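Lidbridge Opens Orders for Ustuteo Low-Sheen Interior Coating

Lidbridge, maker of water-based coatings for homes and rental property, today opened orders for Ustuteo, a low-sheen finish for interior doors, trim and cabinet fronts. The product ships to trade customers in July.
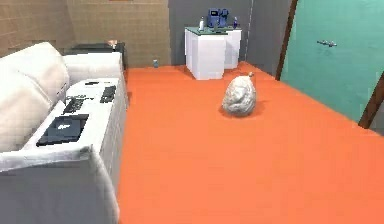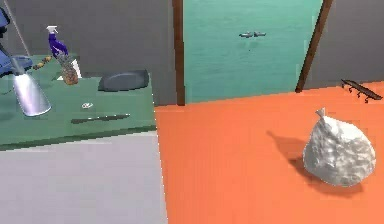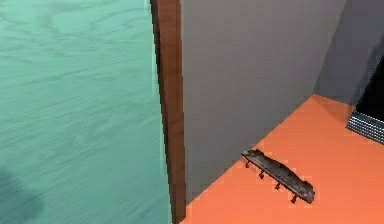
Ustuteo is a one-part acrylic finish supplied ready to use. It can be applied by brush, short-nap roller or airless sprayer. Two coats are specified over sound, primed surfaces, with a wait of 4 hours between coats. Full hardness is reached after 5 days at normal room temperature. Doors and drawers may be closed during that period, but surfaces should not be scrubbed.

The range consists of 48 standard colors, from off-whites and grays to strong greens and oranges. All are mixed from the same base, so a color may be changed on an order up to the point of tinting. Custom matching is offered on trade orders only.

The coating was developed at the company's Vestergaard plant, where one filling line has been converted for it. In wash testing carried out at the plant, coated panels completed 4,000 scrub cycles without exposure of the primer. Test sheets are supplied to trade buyers on request — they list film thickness, panel type and cleaning solution for each run.

Ustuteo replaces the earlier Lidbridge trim enamel, which will remain available until present stock is sold. The two products should not be mixed in the same container. Existing enamel may be recoated with Ustuteo after light sanding and removal of dust.

Distribution will be handled by Fudeo, which already carries Lidbridge primers and fillers. Sample cards can be ordered through Fudeo trade counters. Price lists are issued with account statements.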